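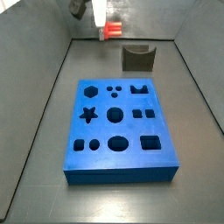 Section 4. Starting the Shift with the Cell

If you have been placing parts by hand for years, the first week with the cell will feel slow, and we would like you to let it be slow. This section was written with the people at the Rultville and Sandunville benches, who asked for a guide that starts where their workday starts. Before each run, take a moment to look into the gray enclosure and get your bearings. You want to know where the blue shape board is resting, which loose part is waiting behind it (the dark one with the curved top, for instance), and whether the red gripper fingers are empty. An experienced hand placer does this kind of looking without thinking about it, and it is still the most useful thing you bring to the job.

4.1 Before you begin

Your shift lead will have given you a Villca operator card and walked you through the stop buttons. If either of those hasn't happened yet, please go and ask. Yurani Mosquera keeps the cards for both sites and would much sooner be interrupted at 6 in the morning than find out at lunch.

1. Read the note left by the previous shift. It is kept in the green binder, and it should say which part was run last and whether anything was skipped.
2. Check that no one is reaching into the enclosure, and say "clear" out loud. It feels silly when you are alone. Say it anyway.
3. Hold your card to the reader and wait for the steady tone.
4. Choose the part list on the panel. New operators should stay on List 8, where the arm moves at its slowest setting.
5. Press Home and let the arm finish moving before you touch anything else.

CAUTION: The arm can start from a standstill with no sound at all. Keep hands, sleeves and lanyards out of the enclosure whenever the card light is on.

4.2 Setting out parts

The old way was to tip a tray onto the bench and sort as you went, and plenty of us were very quick at it. With the cell you set parts down one at a time with some space between them, so that the fingers can close on one part without nudging its neighbor. Lay parts with pegs or stems on their side unless the part list tells you otherwise – the arm will look for the body of the part first and work out the rest from there.

1. Turn your card light off.
2. Place the part flat on the work surface, well away from any fixture.
3. Wipe away loose specks with the dry cloth. Old scuffs can stay.
4. Step back, turn the card light on and press Look.
5. When the panel shows the part name, compare it with the part you put down. If they agree, press Accept.

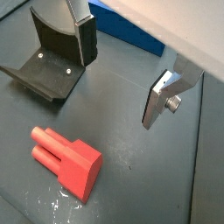 Figure 4-2. Two-peg red part lying on the work surface, with the black curved fixture behind it and the gripper finger raised to the right.

NOTE: If the panel shows the wrong name twice in a row, press Set Aside and go on to the next part. You won't be marked down for it. Set-asides are reviewed in the afternoon by Eusebio Chávez, and they are how the part list gets better.

4.3 When the arm misses

It will miss now and then. The panel gives you a number, and you will mostly meet these:

155 – The fingers closed and felt nothing. Turn the card light off, check where the part is lying, and try once more.
176 – The part reached the board but would not go in. Do not push it in by hand while the arm is holding it. Press Release, wait for the arm to back away, and then pick the part up.

Any other number goes to your shift lead, along with whatever you remember about the moment before. "It looked crooked to me" is a perfectly good report.

4.4 What changes in your day

We were asked to put this in plain words. Each operator now looks after one cell in place of a bench position, and the hourly piece count on the old white sheet is no longer kept by person. Pludier has agreed to 21 paid hours of training for everyone who moves over, including the night crew, and you may spread those hours over your first two months. You may also ask to stay on hand placing for short runs, where a person is still faster and likely will be for some time.

Your wrists should get a rest. Your eyes may not, so please take the screen breaks even when things are going nicely, and swap with a neighbor if you have been watching the same part list all morning.

4.5 Handing over

1. Let the current part finish, then press Home.
2. Turn your card light off and take your card with you.
3. Write down the part list, any set-asides, and anything that seemed odd to you.
4. Tell the next person in words as well, if they are there. The binder doesn't catch everything.

For cleaning the finger pads, go to Section 5.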